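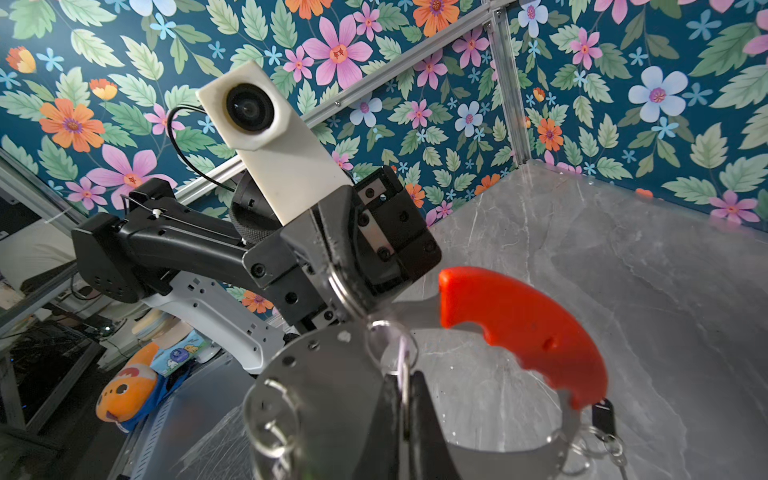 cuffs + the orange handle thing

**fulley66**
ok so clearing out the prop bin before the November show and these came out in one clump. Silver metal handcuffs, key ring, little black fob, orange-red plastic handle. Purple string in there too. Questions –

- does the handle belong with the cuffs or is it off something else
- is there a standard key for these or do I have to hunt down the maker
- keep or toss

No markings I can find. Bin was from the Ternorthorpe sale, paid 2 bucks for the lot so no tears either way.

**stonesthorpe_props**
Keep. Metal ones are always worth keeping, the plastic ones snap the first time an actor gets excited.

Handle looks like a toy to me. Curved grip, two small holes, that color... kids police set. The holes would be for screws or a pin.

**Dagný Bergmann**
Disagree on the handle. I've seen cuffs with a plastic grip added so you can steer the "prisoner" around without grabbing the chain. Bjarnason rental had a bin of them years ago, all bright colors so they'd get returned. From the picture it does look like it comes up off the cuff.

**stonesthorpe_props**
could be just lying against it? can't tell from one shot. fulley give it a tug

**fulley66**
will do when I'm back at the bench, probably 9ish tonight

**marlowe_k**
Before anyone wears these: TEST THE KEY. both cuffs, ten times each, off a person. We had a kid stuck through all of act two bc the key "worked fine" in the shop. Had to write a line in about it.

If the key on that ring doesn't fit, toss them, I don't care how nice they look.

**Dagný Bergmann**
Toss is a bit much. Locksmith can usually sort it, or just set dress with them. Hang them on a belt, never close them.

**marlowe_k**
and then somebody closes them. every time

**fulley66**
lol ok fair. Dressing only untill I've tested them.

Unrelated but anyone got a trick for the string? it's dangling by the chain and I don't want to cut it if its holding a tag or somthing

**quillback**
Cut it. It's string.

Also does anybody want to talk about that WALLPAPER. Dark teal with the big pink and orange flowers. Is that a roll or peel and stick, I have a parlor set to cover and need around 200 sq ft

**stonesthorpe_props**
start your own thread quill

**quillback**
it's a prop forum and that's a better prop than the cuffs

**Dagný Bergmann**
I'd also like to know about the wallpaper.

**fulley66**
will look for the label. cuffs first – anybody near Ternorthorpe with a box of odd keys, pm me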